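3. 調査対象と方法

3.1 対象店舗の概要

本研究が対象とするのは、朝食および昼食を主力とするカジュアルレストランチェーンHosnessの店舗である。同チェーンは卵料理、パンケーキ、サンドイッチを中心とした構成をとり、全店が開店から午後の早い時間までの一部営業制をとる。夕食帯の営業はない。調査は同チェーンの店舗のうち、Notmont店およびDrondmont店の2店舗で実施した。両店は同一のメニューと同一の価格表を用いているが、厨房の形状と注文伝達の方式が異なる。

Notmont店は駅前の複合建物の1階に入居し、厨房と客席の間に受け渡し用のカウンター(以下、パスという)を持つ。グリドルはパスに正対して配置され、調理担当者はホール担当者と視線を合わせた状態で作業できる。一方、Drondmont店は郊外の独立店舗であり、グリドルが厨房の奥の壁に沿って置かれている。調理担当者はパスに背を向けて作業するため、口頭での追加連絡は振り向く動作を伴う。先行の予備観察では、この配置の差が変更注文の伝達経路に影響している可能性が示唆されていた。

席数は両店とも40席である。席数が等しいことは、対象店舗を選定する際の条件の一つとした。ただしNotmont店ではカウンター席の比率が高く、Drondmont店では4人掛けのボックス席が大半を占める。したがって、同一席数であっても1伝票あたりの品数は異なり、単純な伝票数の比較は処理負荷の比較にならない。この点の補正については3.5節で述べる。

3.2 変更注文の定義

朝食業態の注文は、他の業態と比べて品目ごとの指定が多い。卵の加熱の程度、付け合わせの差し替え、パンの種類、ソースの別添えなどがその典型である。本研究では、メニューに記載された標準の構成から一つ以上の要素が変更された注文品目を「変更注文」と呼ぶ。

変更注文は、発生の時点によって二つに分ける。第一は、注文を受ける時点で客が指定するもので、これを初期変更とする。第二は、伝票が厨房に渡った後に客またはホール担当者が追加するもので、これを事後変更とする。卵の焼き加減のように、標準構成の中で必ず選択を求める項目は、どの選択肢が選ばれた場合でも変更注文に含めない。選択を聞き漏らし、後から厨房に伝えた場合は事後変更として扱う。

アレルギーに関する申告は、両店とも別の手順書に従って処理される。申告があった伝票は調理責任者が専任で扱い、通常の伝達経路を通らない。このため分析対象から除外した。除外の判断は伝票上の記号に基づいて行い、記号の有無が判読できない伝票も同様に除外した。

3.3 伝達方式

両店の現行方式は、手書きの複写伝票をパスのレールに掛けるものである。伝票には品目の略号を記入し、変更要素は品目の直下に字下げして書く。略号表はチェーン本部が定めているが、変更要素の表記には店舗ごとの慣習が残る。たとえば、付け合わせを抜く指定は、Notmont店では斜線で、Drondmont店では丸囲みで示される。両店の間で応援に入った従業員がこの違いを誤読した事例が、予備観察の期間に記録されている。

介入条件では、複写伝票に加えて色付きの小札を用いた。小札は変更要素の種別に対応し、ホール担当者が伝票とともにレールに差し込む。種別は、加熱、差し替え、抜き、追加、別添え、その他の6種とした。種別の数は、予備観察で得た変更要素を分類した結果と、調理担当者がレールから離れた位置で色を識別できる範囲を考慮して決定した。小札には文字を印字せず、具体的な内容は従来どおり伝票に記載する。すなわち小札は、伝票に変更要素が存在することと、そのおおよその性質を予告する役割に限られる。

小札の保管用には、図2のような、色の付いた透明なプラスチック製で内部が仕切られ、蓋の閉まる箱型の容器を選定した。種別ごとに区画を割り当てることとし、区画と種別の対応は両店で統一した。容器の設置位置は店舗の動線に合わせ、Notmont店ではパスの端、Drondmont店ではドリンク台の横とした。営業終了後の清掃手順には、小札の洗浄と区画への返却を追加した。

小札の導入にあたり、従業員には開店前の打ち合わせで説明を行った。説明は、種別の定義、差し込みの位置、複数の変更要素がある場合の順序の3点からなる。複数の種別が同一品目に該当する場合は、加熱を最も手前に置く。加熱の指定は調理の開始後に修正することが難しく、見落とした場合に再調理となる比率が他の種別より高いためである。その他の種別の順序は指定しなかった。

3.4 観察手続き

観察は、現行方式による基準期間と、小札を併用する介入期間に分けて行った。両期間の間には習熟のための移行期間を設け、この間に得た記録は分析に用いていない。調査計画は2022年3月23日に両店の店長から書面による承諾を得た。従業員に対しては、観察が個人の勤務評価に用いられないことを説明し、参加を望まない者の勤務時間帯を観察から外した。

観察者はパスの客席側に立ち、各伝票について、レールに掛けられた時刻、調理開始の時刻、全品がパスに出された時刻、および問い合わせの有無を記録した。問い合わせとは、調理担当者が伝票の内容についてホール担当者に確認を求める発話、または身振りを指す。調理担当者同士の発話は、伝票の内容に関するものであっても問い合わせに含めない。
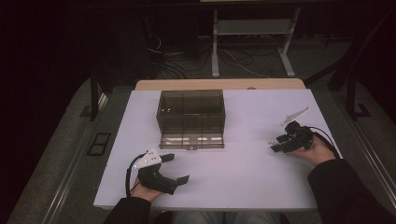
調理開始の時刻は、当該伝票に含まれるいずれかの品目の食材がグリドルまたは鍋に置かれた時点とした。パンケーキの生地のように複数の伝票をまとめて調理する品目では、個別の伝票への対応付けが困難である。この場合は、調理担当者が伝票をレールの左端に移した時点を調理開始とみなした。伝票を左端に移す操作は両店に共通する手順であり、混雑時にも省略されないことを予備観察で確認している。

Drondmont店では、調理担当者がパスに背を向けているため、観察者の位置から手元を直接確認できない場合があった。このような伝票については調理開始の時刻を欠測とし、レールに掛けられた時刻と全品が出された時刻のみを用いた。欠測の発生は混雑時に偏るため、調理開始時刻を含む分析はNotmont店のデータを主とし、Drondmont店の結果は参考として示す。

作り直しの判定は、次の三つのいずれかに該当する場合とした。調理済みの品が客席に運ばれる前に廃棄または転用された場合、客席に運ばれた後に返却された場合、および客の申し出により同一品目が無償で再提供された場合である。味の好みを理由とする返却は、伝票の内容と提供品が一致していれば作り直しに含めない。一致の判定は、伝票の控えと返却された品とを照合して行った。

観察は、開店から昼食帯の終了までを連続して行うのではなく、朝食の繁忙帯に限定した。昼食帯ではサンドイッチの比率が上がり、変更要素の構成が大きく変わる。繁忙帯を限定することで、両期間の品目構成を近づけることを意図した。なお、近隣の催事により来店が著しく増加した営業日は、店長の申告に基づき分析から除いている。

3.5 分析対象と指標

分析対象とした伝票は、両店および両期間を合わせて3000枚である。このうち、作り直しが発生した伝票は154枚であった。アレルギーの申告を含む伝票、判読できない伝票、および持ち帰り注文の伝票は、この枚数に含まれない。持ち帰り注文は電話で受けるものが多く、ホール担当者を経由しない場合があるため、初めから別系統として扱った。

主要な指標は作り直し率とし、作り直しが発生した伝票の枚数を、対象伝票の枚数で除して求めた。一つの伝票で複数の品目が作り直された場合も1枚として数える。品目単位ではなく伝票単位としたのは、同一伝票内の誤りが独立に生じるとは考えにくいためである。たとえば卓番号の取り違えは、その伝票に含まれる全品目の誤りとして現れる。

副次的な指標として、問い合わせ率と提供所要時間を用いた。提供所要時間は、伝票がレールに掛けられてから全品がパスに出されるまでの時間と定義する。客席までの運搬時間は含めない。運搬時間はボックス席の位置やホール担当者の配置に左右され、伝達方式の効果を検討するうえで不要な変動を加えるからである。

1伝票あたりの品数の差を補正するため、提供所要時間の分析では品数を共変量とした。また、同時にレールに掛けられている伝票の枚数を混雑の指標として加えた。店舗は固定効果として扱っている。対象が2店舗であり、店舗を変量効果とみなして分散を推定することは適切でないと判断した。調理担当者については個人を識別しない方針をとったため、担当者間の技能差はモデルに含まれない。この制約が結果の解釈に及ぼす影響は5.2節で検討する。

作り直し率の分析には、作り直しの有無を応答変数とするロジスティック回帰を用いた。説明変数は、期間、店舗、変更要素の有無、品数、混雑の指標、および期間と店舗の交互作用である。変更要素を含まない伝票でも、品目の取り違えや提供漏れによる作り直しは生じうる。これらの伝票を分析に残すことで、期間に伴う作業全般の改善と、変更注文の伝達に固有の改善とを区別できるようにした。

3.6 記録の信頼性

記録の一致度を確認するため、一部の営業日には2名の観察者を配置し、互いの記録を参照せずに同じ伝票を記録した。不一致が多かったのは問い合わせの有無である。調理担当者が伝票を指して声を出した場合に、それがホール担当者への確認か、独り言による読み上げかの判断が分かれた。協議の結果、ホール担当者が応答した場合、または調理担当者が応答を待って作業を中断した場合に限り、問い合わせとして数えることとした。この基準は、それ以前の記録にもさかのぼって適用した。

時刻の記録は秒単位で行ったが、分析では端数の処理による差を避けるため、手書きの控えと電子記録が食い違う場合には電子記録を優先した。電子記録には店舗向けの作業記録ソフトウェアGosselinを使用した。同ソフトウェアは伝票番号の入力を必須とするため、控えとの突合は番号によって行える。番号の重複が見つかった場合は、卓番号と時刻の両方が一致する組のみを採用し、それ以外は除外した。

小札の差し込み漏れと差し間違いについても、介入期間の補助的な記録として収集した。変更要素が伝票に記載されているにもかかわらず小札がない場合を差し込み漏れ、種別が伝票の記載と一致しない場合を差し間違いとする。観察者は、これらに気付いても従業員に指摘しないこととした。ただし、提供前に客の安全に関わる誤りを認めた場合は、直ちに調理責任者に伝え、当該伝票を分析から外す手順を定めた。

差し込み漏れのあった伝票は、介入期間の伝票としてそのまま分析に含めている。小札が正しく用いられた伝票のみを取り出すと、比較的余裕のある時間帯の伝票に偏るおそれがある。本研究の関心は、方式を店舗に導入した場合の効果にあり、運用上の不備もその一部として評価の対象となる。小札が正しく差し込まれた伝票に限定した場合の結果は、感度分析として4.4節に示す。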